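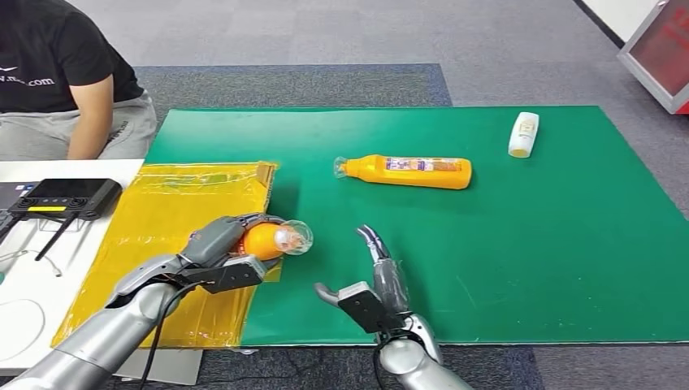

June, second notebook, started writing this at 4:40 with glue on my thumb.

Back on the Bretham ledger today. For anyone picking this up cold: it's the big account book from the Bretham feed store, quarter leather, 471 leaves, and it came to us with the spine hanging on by two cords and a lot of old brown animal glue. Anwara did the survey last month and her notes are in the blue folder, so I won't copy them all out again (read them though, the bit on the endpapers saved me an hour).

Spine cleaning first. I went with wheat starch poultice again and left it 15 minutes under film before scraping. The head end came away beautifully, big soft curls of glue, very satisfying! The tail end did not want to know. I think somebody repaired it down there with something later and shinier, maybe a white glue, and the paste just sat on top and looked at me. I tried a second round, same time, and got maybe half of it. Then I got impatient and picked at it with the bone folder and lifted a bit of paper off the back of section 11. Small, size of a fingernail paring, but still my own fault. It's in a labeled envelope in the folder and I'll put it back when the spine is clean.

Asked Fereshteh about the shiny stuff. She says try it warm and slow, with the small spatula, and stop the second the paper starts to look furry. She had the same thing on the Escobedo hymnals and it took her days. I don't have days, but all right.

Sewing. The original is on raised cords and most of the thread is still sound through the middle of the book, so I'm not pulling it. Plan is to resew only the first 16 sections and tie into the old sewing after that. I did a test on scrap with the 18/3 linen and it's too fat, the swell at the spine was awful. Went down to the thinner one and it sits much better. Waxed it twice, which I know Anwara thinks is once too many, but it does stop it from snarling on me.

Paste: made a new batch, one part starch to five of water, cooked until it went glassy and then another good while because I always stop too early. Sieved it three times. It's in the fridge in the jar with the green lid. The older jar next to it smells like a pond and should go – I'll toss it tomorrow unless someone is growing it on purpose.

Leather. The Skirken calf arrived and the color is wrong. It looked like a nice mid brown on the swatch and in person it's nearly orange. Could dye it down but I'd much rather use the offcut from the Hirholm atlas, which is almost long enough. I measured twice and I'm short at the tail by a hair. If I pare the turn-in very thin and cheat the old leather up over it, I think it goes. Made a paper pattern to check and it's pinned over my bench, please don't tidy it.

Paring knife needs sharpening badly. I stropped it for ages and it still drags on the flesh side. Next time go back to the stone and do it properly.

Book is under light weight for the night, boards off, wrapped in the clean cotton. The boards are on the shelf below, front one has a loose corner so pick it up flat.

For next session: warm poultice at the tail, Fereshteh's way. Cut new cord extensions. Ask Anwara whether she photographed the inside of the back board before the label came off, I can't find it in the folder.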